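Cleaning up an old Dell tower before the new parts go in

2026-03-12
By Odukoya
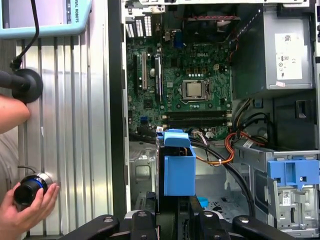
The Dell on its side with the cover off. Both memory slots are empty.

I have had this tower in the closet since June and finally cleared a table for it. The plan is to turn it into a machine for backups and for ripping the rest of my CDs. I have 170 left to do, and the laptop I use every day has no disc drive.

I looked at buying something new first. The cheapest small desktop I would want was 400 dollars, and it had no room inside for a second drive. The old tower has room, and I already own it. A set of used memory from a local shop called Limis was 20 dollars. Even if the whole thing dies in a year I am fine with that.

I pulled the memory before I did anything else. The sticks that came with it were small and one of them gave errors the last time I ran a test overnight. They are in the recycling box now. If you are doing this yourself, push the white tabs at the ends of the slot outward and the stick comes up on its own. Don't pull on it.

Then dust. I do this outside with canned air, in short bursts, and I hold the fan still with a finger so it doesn't spin. The vents at the back get done from the inside out. I go over the expansion slots with a soft paintbrush that I keep only for this. I don't use the house vacuum inside a case.

The processor stays. It is old but it is enough for backups, and I didn't want to spend money on another one that fits the socket. I cleaned the old paste off the metal top with rubbing alcohol and coffee filters. Paper towels leave lint. It took more passes than I expected – the old stuff had gone hard, and there was a ring of it near the edge that I had to soak. New paste goes on right before the cooler, so that will wait until I have everything ready to close up.

The cables are the part I like least. The power leads in these are a fixed length and they go where they want. The orange ones already have a white tie on them at the bend and I am leaving that alone. I might tie the yellow and black ones back a little so they stay clear of the memory slots. The thick black data cable can stay where it is for now. I will move it if it gets in the way of the second drive.

I am keeping the power supply too. I thought about replacing it, but the load is going to be small, and it never gave me trouble. I will not open it up to clean it. Air through the vents is as far as I go with those.

Still to do:

Memory in, then a test overnight before I install anything.
New coin battery for the board. The clock was wrong every time I started it last year.
Paste and cooler.
Second drive, once I find the right screws. I had a bag of them from Fora and I can't find it.

The case cover also has a bent corner that makes it hard to slide back on. I got it most of the way straight with pliers and a rag. It needs another 10 minutes and I will do that this weekend, along with the battery.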